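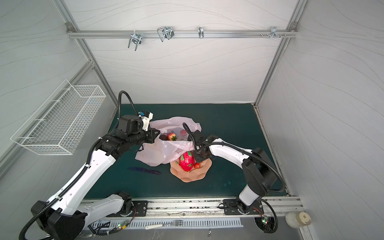

Clindorley is a small school of fruit and table work in the back half of an old shop building, and we have been teaching there for 3 years. Our students are mostly adults who want to prepare fruit well, for a family table, for a café counter or for the kitchen of a care home. We begin with very ordinary things. A strawberry with its green leafy cap, a dragon fruit on a peach-coloured plate with a wavy rim, a plastic bag, a blue plastic knife: with these things a first lesson can already fill a whole morning. We ask the student to look at the fruit first, to choose what goes on the plate and what stays in the bag, and only after this to think about cutting.

How we started

The school began as an evening course called Obura, given in a rented church kitchen with one sink. There were more people than chairs, and many of them stood along the wall with their cutting boards on the window sill. When the shop building became free we signed for it in September and painted it ourselves. The name Obura stayed with our beginner course, and former students still call the whole school by this name. We do not correct them.

What we teach

Obura is the beginner course. It has 2 parts. In the first part you learn to unpack, sort, rinse and store fruit, and to recognize when it is ready to eat. In the second part you learn to cut and to arrange a plate. We use plastic knives in the first lessons, also with students who have cooked all their life. A plastic knife is slow, and it shows you quickly if you are pressing too hard on a soft fruit.

Flelta is the longer course, for people who already work in a kitchen. It goes through tropical fruit, berries, stone fruit and melons, and it has a full unit on colour. We talk much about which plate to put under which fruit. Dragon fruit is a favourite for this unit, as the skin is so strong in colour that many plates look tired beside it. Students bring plates from home and we try them one after another, sometimes with long discussions.

Gitow is our open table. It takes place in the afternoon, from two o'clock, and you do not need to register. Bring a bag of fruit from the market and sit down with the others. A teacher is always in the room, but there is no program. Some people come to practise, and some come mainly for the tea.

How we work

Our groups are small and everybody has a place of their own at the table, with a mat, a plate and a knife. We work on coloured mats because the juice of berries and dragon fruit stains bare wood very badly, and we learned this on our first table. The mats are washed after each lesson by the group that used them. Fruit that was cut in class is eaten in class or taken home. Please bring a container with a lid. Peels and caps go to the compost bins behind the building, and the gardeners next door collect them.

Lessons are given in English. Several of our teachers, and also the writer of this page, learned it as a second or third language, so you will never be hurried when you search for a word. The recipe sheets are printed in large letters.

Visiting us

You find us at 77 Market Lane, on the ground floor, door to the left of the bakery. There is no step at the entrance. The lesson kitchen is open for visitors each morning until eleven, and you are welcome to watch a lesson before you decide. For the Flelta course there is a waiting list, so write to us early and tell us in which kind of kitchen you work.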